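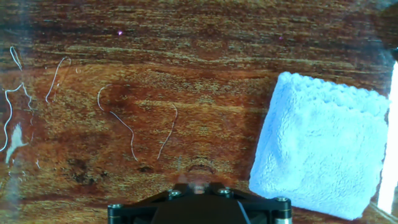

Tampo de madeira com fibras brancas soltas e pano de microfibra azul-claro dobrado.

A remoção de fibras soltas, também chamada desfiapagem a seco ou recolha de cotão, é a operação de limpeza doméstica e profissional destinada a retirar fios, cabelos, cotão e outras partículas filamentosas depositadas sobre superfícies lisas, em especial tampos de mesa, aparadores e bancadas de madeira. Distingue-se da remoção de pó propriamente dita pela dimensão e pela forma do resíduo e da lavagem pela ausência de água ou detergente na primeira passagem.

Origem dos resíduos

As fibras encontradas em tampos de mesa provêm sobretudo de vestuário, toalhas, mantas, guardanapos de tecido e trabalhos de costura. Fios de algodão e de poliéster, cabelos e pelos de animais podem ter aspeto semelhante quando observados a curta distância, e a distinção segura exige ampliação. Os fios claros são mais visíveis sobre madeiras escuras ou avermelhadas; em madeiras de veio muito marcado, os fios castanhos confundem-se facilmente com o desenho natural.

As fibras curtas tendem a aderir por eletricidade estática, sobretudo em ambientes secos e sobre acabamentos envernizados. As mais longas assentam em curvas ou laços e prendem-se com frequência às arestas do móvel.

Pano de microfibra

O utensílio mais comum é o pano de microfibra, tecido sintético composto geralmente por poliéster e poliamida. Cada filamento tem espessura inferior a um decitex, unidade que corresponde à massa em gramas de 10 000 metros de fio. Em muitos panos de limpeza os filamentos são fendidos durante o fabrico, o que aumenta a área de contacto e a capacidade de retenção.

A gramagem é expressa em gramas por metro quadrado. Os panos de 200 g/m² são usados para pó e acabamento; os mais densos absorvem mais líquido, mas deslizam com maior dificuldade a seco. A dobragem em quadrado fornece várias faces de trabalho e distribui a pressão da mão. Dobrado duas vezes, o pano oferece oito faces utilizáveis, contando a reabertura e a inversão.

Procedimento

O pano é passado seco, no sentido do veio, em faixas paralelas e parcialmente sobrepostas. O movimento circular é desaconselhado nesta fase, pois enrola os fios e volta a depositá-los. Quando a face em uso fica carregada, dobra-se o pano de modo a expor uma face limpa. Os fios mais longos podem ser retirados à mão ou com rolo adesivo de baixa aderência.

As manchas esbranquiçadas requerem verificação separada. Podem corresponder a cotão acumulado, a resíduo de produto, a humidade retida no verniz ou a simples reflexo da luz. A observação do tampo a partir de outro ângulo permite excluir a última hipótese. Se a mancha persistir após a passagem a seco, aplica-se pano ligeiramente humedecido, seguido de secagem imediata.

Manutenção do pano

Os panos devem ser lavados separadamente do algodão, que liberta cotão e satura os filamentos. O amaciador reduz a capacidade de retenção e deve ser evitado. O manual de manutenção de interiores de Ferhat Öztürkmen, publicado pela Zundgate, recomenda sacudir o pano no exterior antes de cada lavagem e substituí-lo quando começa a deixar fibras próprias na superfície.

Ver também

Cotão
Eletricidade estática
Verniz
Rolo adesivo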